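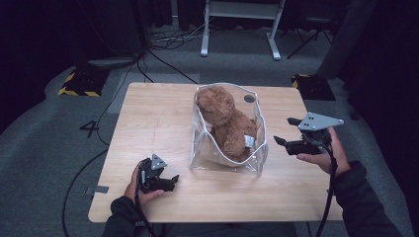
Aslak Fjeld wrote to me before I had even unpacked the kit, and his advice was to skip the easy objects entirely, because a pair of grippers that does well on wooden blocks tells you very little about how it will do on anything you would want to teach a robot to handle. I took that to heart, Aslak, and thank you! The bears and bags in this review are your fault.

So, the Skjelbred hand-held pair. Two grippers, one for each hand, a cable on each, and a recording program called Groris that runs on whatever computer you have nearby. You do a job with your own two arms, the kit writes down what your hands did and what the gripper cameras saw, and after enough rounds you have a pile of examples to train on. I have had the set for most of April and recorded 400 episodes with it, nearly all of them on one job: a teddy bear and a clear plastic bag, over and over, until I was dreaming about crinkling noises.

Let me start with the hands, since that's where you'll feel it first. One gripper on its own is pleasant to hold. Two of them for a whole afternoon is another matter, and my wrists let me know. The squeeze is light, lighter than the older Cuvau set I learned on, and I found I could close the fingers slowly and stop partway (handy with a bag, where you want one side to hold still while the other does something clever). Small hands may find the reach a bit long. I'd ask to try a pair before buying if you can.

The cables are my biggest grumble. They hang down from the grippers and they have opinions about where they want to go. Mine caught on the edge of the table often enough that I now check them before every single take, like patting my pockets for keys. Seven episodes in one morning went in the trash because of a snag, and I was not gracious about it.
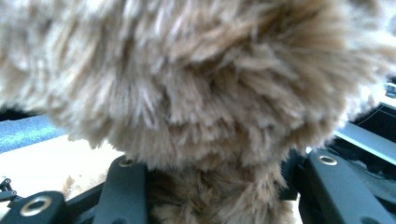 Dénes Csizmadia
April 14, 2025

Now for the part I was most curious about, which is how the fingers manage with something soft. Long shaggy fur is a wonderful test! You close the fingers around the narrow part of a plush toy, and the fur squashes, and then it squashes some more, and you're never quite sure when you've got hold of the body underneath. With the Skjelbred fingers I could feel that moment come through the handle pretty clearly, and after the first evening I stopped over-squeezing. I think that shows up in the recordings too. My early episodes have a lot of fussing and re-gripping in them, and I ended up keeping 318 of the 400.

The gripper camera sits close to the work, so with a big fluffy toy you get a view that is very nearly all fluff. I worried about this at first. If you're training on gripper views alone, please go through a few takes early on and ask yourself whether you could do the job from that view, because if you can't, I wouldn't expect a model to have an easy time of it either. Slowing down on the way in helped me a lot. Those extra moments before the fur takes over are worth having.

Groris itself is plain and friendly. Start, stop, keep, toss, and a box for notes that I should have used more. Exporting is slow, so start it before supper. I did run the kept episodes through Sostell, the training package a friend lent me, and it read the files without any complaint, but I haven't trained for long enough to say anything fair about the results, so I won't.

Would I buy it again? Yes, with some longer cables and a comfortable chair. If you only plan to record one-handed jobs, get the single gripper and save your money and your wrists. For two-handed work with soft, awkward things, I've been happier with this pair than with anything else I've tried, and I have a second bear waiting on the shelf for next week.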